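why I weigh everything now, a thread (1/11)
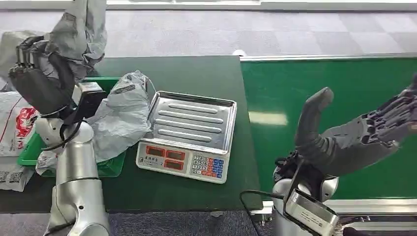 2/ the scale first. Steel tray on top with the ridges pressed in, three little red windows, keypad with the white number buttons and the orangey red and blue ones. Market stall type of thing. Bought it secondhand in May off a produce guy in Trujillo who was closing up. Best money I spent this year

3/ background for new people: I pack veg shares. 88 households in Wununstead, pickup starts 4 pm. Used to do it all by feel. Handful of beans, handful of beans, good enough

4/ it was not good enough. Brittany Melnyk got a bag of potatoes almost double what her neighbor got and very kindly told me. The neighbor also told me. Less kindly

5/ so. Bag goes on the tray, press tare, THEN fill. I skipped tare for a whole week bc the bags weigh next to nothing. True for the thin ones. Put a crate up there and forget and you've shorted somebody a whole cabbage

6/ green crate stays on the left, same table as the scale. Bags live in it. Tried them on a hook, tried a drawer, the crate wins - you can grab one without looking. They do puff up and climb out over the sides, I just shove them back down

7/ yes I reuse bags. White ones, gray ones, whatever people bring back. Shake out, turn inside out, check for holes. Anything that had onions in it gets onions again forever

8/ what I pack to: potatoes 502 grams a head (dont ask, it's how the total divided and now it's tradition), carrots whatever's left split even, greens I dont weigh at all. Greens are a vibe

9/ somebody asked about the price keys. I don't use them, shares are prepaid. Raymonde Ouellet ran a cheese counter for years and says I'm wasting half the machine. She came over and stored a bunch of prices in it anyway so now there's a button that thinks everything is gruyere

10/ cleaning: tray lifts off mine, warm water, dry it properly before it goes back on. Dirt sits in the grooves between the ridges, old toothbrush gets it. Keypad gets a barely damp cloth and thats all. No spray near the buttons!!

11/ ok beets are here, gotta go. Still need egg cartons if anyone's got a stack, leave them by the side door - dozens only pls, the half size ones dont fit my crates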